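Putting a zip hoodie through the wash without wrecking the zip
Laundry & Mending board - 6 replies - 266 views

mossybank
Right, I need opinions. I've got a grey zip-up that I've worn nearly every day since I moved to Horkusberg, and the zip has started going wavy. It lies flat for an hour after ironing and then it's back to looking like a lasagne sheet. I wash at 40, zip open, whatever spin the machine fancies. Is it the heat, the spin or just a cheap zip?

tinpotkettle
Zip open, there's your problem. Always do it up before it goes in. The teeth chew everything else in the drum as well, I lost a very nice pillowcase that way.

mossybank
My mum always said open! Something about the slider straining. I'll try it done up.

greyhen_4
I'm with your mum, sort of. I leave the last 2 inches open at the top and turn the whole thing inside out. But I don't think it's the washing at all, I think it's how you hang it. Wet cotton is heavy, and if you peg it by the shoulders the fabric grows and the zip tape doesn't. Hence lasagne. Dry it flat on a towel and give the front a little tug lengthways while it's damp.

tinpotkettle
Flat? In a one-bedroom flat in October? Where, on the cat? I've pegged mine by the hem for years and it's fine.

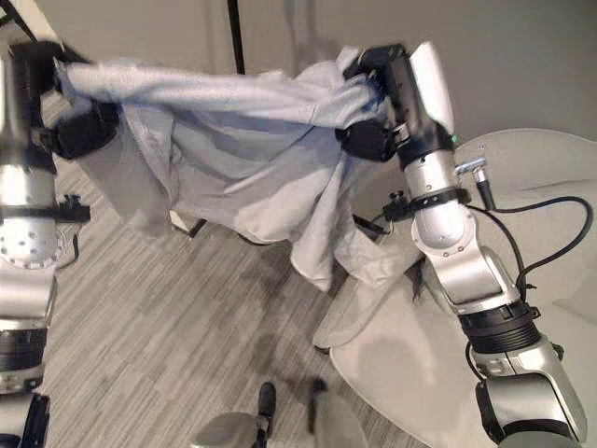
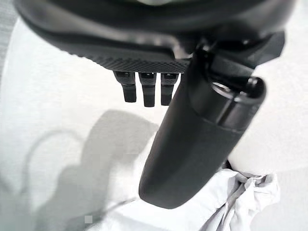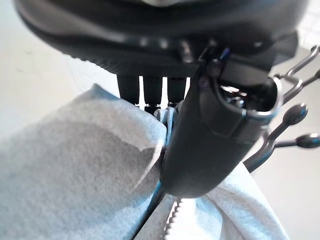 A grey zip-up in the last one, look at the sag between the two ends.
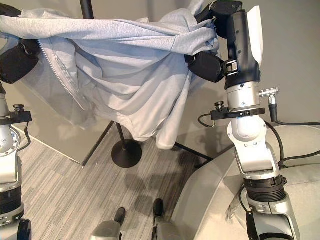

Posted by noner_wools
Long-time member, Zestotitz
4 posts in this topic's section

Sag is what I'd worry about too. Hold any hoodie up by its two ends and all the weight goes to the middle, and a soft knit will keep some of that shape if it dries like it. So I'm half with greyhen_4, but I don't bother with a towel. I fold mine over the airer at the armpits, so the bars take the weight, and turn it once before bed.

On the zip itself, I used to do repairs for a little shop called Bachmann and wavy zips came in all the time. Mostly the tape had shrunk, or it had been sewn in stretched from the start. If it's the second one you can wash it however you like and it'll still ripple. The cure is to unpick it, steam the front edge back to size and sew it in again - boring, but it's an evening's work.

Oh, and drop to 30. Skip the softener as well, I find it makes the knit go limp.

tinpotkettle
Softener is the only reason mine still feels like anything! We'll have to disagree on that one. Good point about the tape though, I hadn't thought of it shrinking.

mossybank
Measured it last night. The zip is shorter than the front edge by a good thumb's width, so I suppose it's the tape. I'm not unpicking it before the weekend but I've turned the wash down and it's over the airer now. Does anyone have a thread they like for grey? Mine all look blue next to it.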